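About Hastel

We rent and sell holiday decorations to offices, shops, lobbies and anybody else who would rather not spend a Saturday on a ladder. Small trees, big trees, wreaths, ornaments by the crate.

Started by Dexter Evangelista in the back half of a shoe store. Still family run. Still no showroom, sorry. 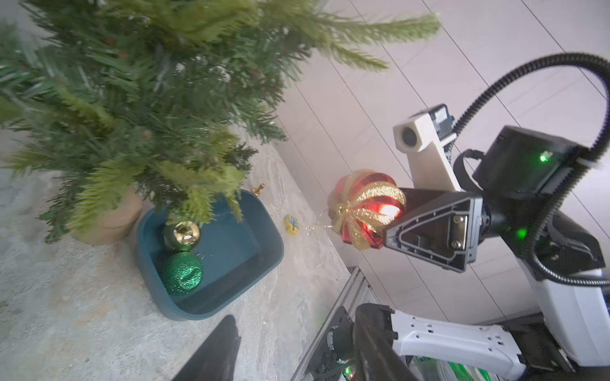
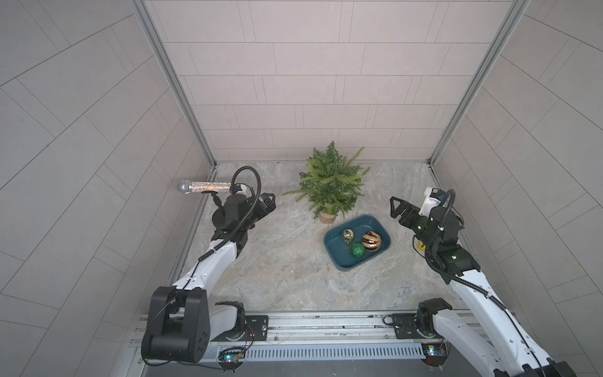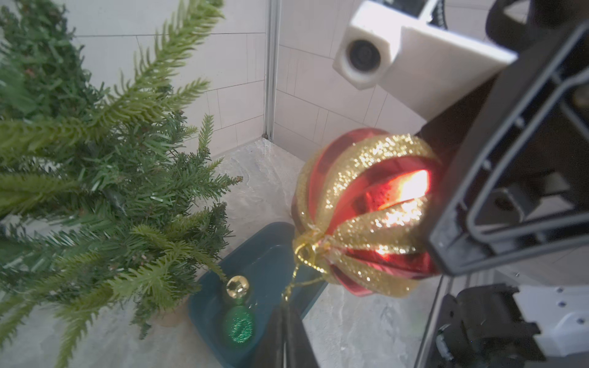

Tabletop tree and ball ornaments, small range.

How it works

You tell us the space. We send a plan and a price, normally same day, in November more like two days. If you like it we deliver, set up, and come back in January to take it all down. Boxes go with us. You keep nothing in your closet unless you want to.

Buying outright is fine too. Lots of customers buy the tree and rent the rest — keeps the look fresh and the tree pays for itself after a couple of seasons.

Where we are

Warehouse is at 2955 Castillo, side entrance, ring twice. The front door belongs to the dentist. Please stop ringing the dentist.

Unit 56 is returns only. Parking out front is 20 minutes and they do ticket.

A bit of history

First customer was Drandix, the furniture people, one lobby and one very crooked tree. They came back the next year and asked for three floors. Then Hodov, who wanted everything in blue, then a string of dental and law offices because offices talk to each other. We moved out of the shoe store when the wreaths started falling on the shoes.

These days we store roughly 2000 ornaments plus the trees, stands, ribbon and more extention cords than anyone should own. Everything gets checked and wiped in spring. Chipped ones get sold off cheap at the June sale, ask to be on the list.

What we don't do

Outdoor roof lights. Real trees. Inflatables (we tried, once). Anything on Christmas Eve after noon.

Last orders

Rental orders for this season close 30 November 2021. After that it's pick up only and whatever is left on the shelf. Reds go first, they allways do.

Questions, call or write through the contact page. Dexter answers most of it himself, usually after dinner.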